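Speaker notes – Sole trader, partnership or company? Picking a structure you can live with
Areeba Bangash, Pandville Small Business Breakfast, January 17, 2022
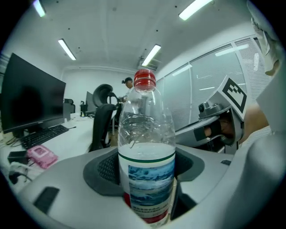
Can I start as a sole trader and switch to a company later on?

You can, and plenty of people do, but the switch means moving things across one at a time – contracts, the lease, the bank account, registrations, any staff – and there may be tax to think about when assets change hands. Get advice before you sign anything in the new name.

(I like opening with that one, it's what everybody asks me at the coffee urn anyway. Pause, let the latecomers find a chair.)

Who I am. Accountant, mostly small business, mostly this end of town. General information only this morning, I don't know your circumstances, please don't restructure your life off the back of a breakfast talk!

Hands up who's trading already. Hands up who's still at the kitchen table stage. If it's mostly kitchen table, slow down on the next bit.

Sole trader. It's you. You and the business are the same person in the eyes of the law, so the profit is yours and so are the debts. Cheap to set up, cheap to run, one tax return. I started out this way myself and kept my receipts in an ice cream tub. Mention that a registered business name doesn't give you a separate entity – people mix this up constantly.

Partnership. Tell the Flomura story here. Two mates, a nursery, a handshake, lovely for ages. Then one of them ordered a polytunnel while the other was on holidays, and the supplier was perfectly entitled to chase either of them for the money. They had no written agreement. We spent 11 weeks sorting it out, and most of that was working out what each of them thought they'd agreed to in the first place. Get it in writing: who puts in what, who can sign, what happens if somebody wants out.

Company. Separate legal person, can own things, can be sued in its own name. Limited liability is the big drawcard but go carefully here – banks and landlords will often want a personal guarantee from a director, and directors have duties of their own. Also the money belongs to the company. You can't just dip into the account for the groceries (someone always laughs, wait for it).

Trusts. Keep it to a minute or we'll be here till lunch. Say what a trustee is, say the deed matters, offer to talk afterwards.

Bautista example if there's time. Café, sole trader, took on a second site and a much bigger lease. She moved to a company before signing the lease, and the timing is the point I want people to take home. Dakby did it the other way round and needed the landlord's consent to transfer, and that took almost two months.

Questions to throw back at the room: who else is in it with you? What could go wrong, and who'd pay? Do you want to bring someone in or sell one day? How much paperwork can you stand?

Handouts are on the side table. Next session is in June, on record keeping, so bring your ice cream tubs.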